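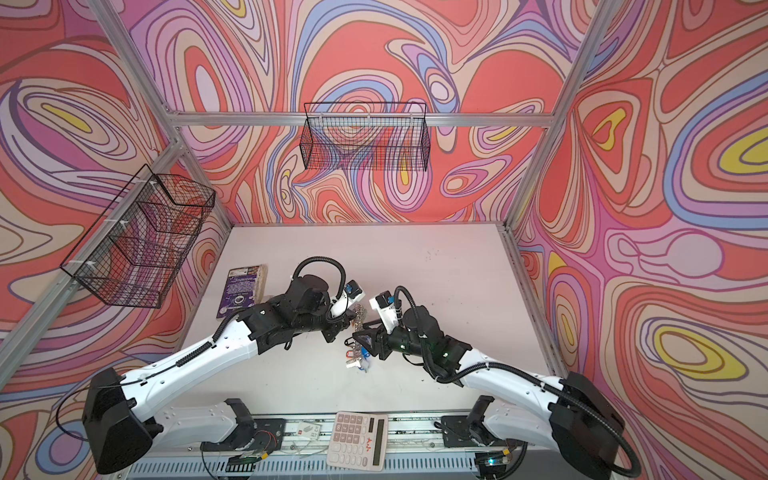
Wire basket on the wall, swirly walls behind

Re: [beltside-footy] Draft order and the combine numbers

On Thursday the league office wrote:
> Hi all, a few of you asked what is changing for the April draft.
> Clubs will now get a combined rating out of 100 for every player
> in the pool, made up of the sprint, the beep test, the kicking
> test and a short interview. Bawa trialled it last season and were
> very happy with where they finished. We think it takes the
> guesswork out of it for the smaller clubs. Pick order will be
> reverse ladder as usual, but priority picks will go to any club
> whose list average falls under the new mark.

I've read this three times and I still can't see what the rating is meant to tell me that watching a kid play wouldn't.

Bawa were happy with where they finished, fine. They also had the two best ruckmen in the competition before anyone ran a test, and they got Poma at home twice. I'd want to see the season before and the season after laid next to each other before I gave a spreadsheet the credit. Has anyone outside Bawa seen the trial figures? I asked at the last meeting and was told they'd be sent round. Still waiting.

Then the interview. How does a ten minute chat become a number? Who is marking it, and is it the same person for every player? At Dridano we had an 18 year old half-back who wouldn't say boo to the selectors and would have scored next to nothing. He played every game for us and hardly lost a contest. Under this system he slides to the last round or goes home.

> We think it takes the guesswork out of it for the smaller clubs.

We are one of the smaller clubs. The guesswork was the bit we were good at. We go out to the carnivals, stand in the rain and write things down, and now and then we get a player the bigger clubs missed. Hand everyone the same list with the same ranking and the clubs with money will still be the ones doing extra homework on top of it.

The fee worries me too. The attachment says $660 per club to cover testing. Is that every year or a one-off? It isn't in the budget that came out with the fixture, and $660 is most of our tape and ice for the season. If it's compulsory, say so in the rules and let us vote on it.

As for the priority picks, what's the mark? The email says "the new mark" and doesn't give it. A club with 30 on its list and a long injury bench can have a lousy average without being a lousy side. I can also think of at least one club that would happily send its seniors out to jog the sprint if there was an extra pick in it.

I'm not against testing. Time the sprints, publish the times, let each club make up its own mind what they're worth. It's the single score I don't trust, and I'd like it held over a year until we've all had a proper look at what Bawa did.

Could the office please reply to the whole list and not just to me.

Dridano list manager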